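Unit 3: Who Pays for the School on the Hill?
Money, boards and power in private education

Welcome back! Last unit was all about public school budgets, and a lot of you told me you wanted to get into the private side. Good, because I think it's one of the best topics in the whole course. We'll use one town, Wurkville, and one school, Stulholm Academy, all the way through, so keep your reading packet open while you go over these notes.

The basic setup

Stulholm is a nonprofit day school with 188 students. Like most schools of its kind it has a board of trustees, a head of school hired by that board, and a donor list that overlaps with the board quite a bit (go ahead and circle the overlaps in your packet, it's fun). Tuition covers a large part of the running costs but never all of them. The gap gets filled by gifts, and gifts are where the politics starts.

Three kinds of gifts

Unrestricted gifts. The school can spend the money however it likes. Heads of school love these.

Restricted gifts. The donor names a use: a science wing, a scholarship, a debate coach. The school has to honor that use or go back and ask for permission to change it.

Conditional gifts. The money arrives only if something happens first. This is where you should slow down and read every line! When the Plutance Fund offered Stulholm a new library, the offer depended on the school adding a required course in economics, with the reading list approved by the fund. Was that generosity, or was it buying a seat in the classroom? I've taught this case many times and I still change my mind about it.

Why the town cares

You might say a private school can teach what it wants, and legally that goes a long way. But Wurkville has a stake here too. The campus is exempt from property tax, the town plows the access road, and the state voucher program sends public dollars through the front door. Each voucher is worth $3,000 a year, and 24 Stulholm families use one. Work out the total for yourself before discussion – it's smaller than the shouting at the town meeting would suggest, and that gap between the number and the noise is worth talking about.

Who watches the board?

Mostly, the board does. Trustees owe the school duties of care and loyalty, and the state can step in when things go badly wrong, but day to day there's very little outside checking. The Sopacua Report in your packet looks at what staff can do when they see a problem. Pay special attention to the part on complaint procedures, where the complaint form goes to the same office that signs contracts.

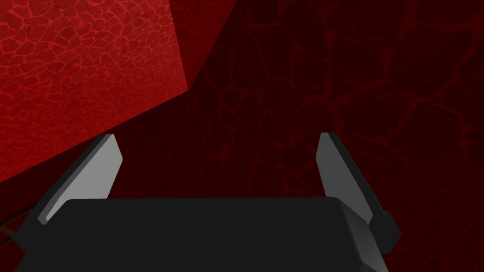 For discussion

Should a school that takes vouchers have to publish its donor agreements? Would your answer change if no voucher money were involved?

Pick one clause in the Plutance offer and rewrite it so that both sides could live with it.

Before next class

Read the Sopacua Report through the end of the second chapter and bring one page of notes, handwritten is fine. If you're doing your May paper on Stulholm, come see me early – I have a folder of old town meeting minutes I'd love to share with you!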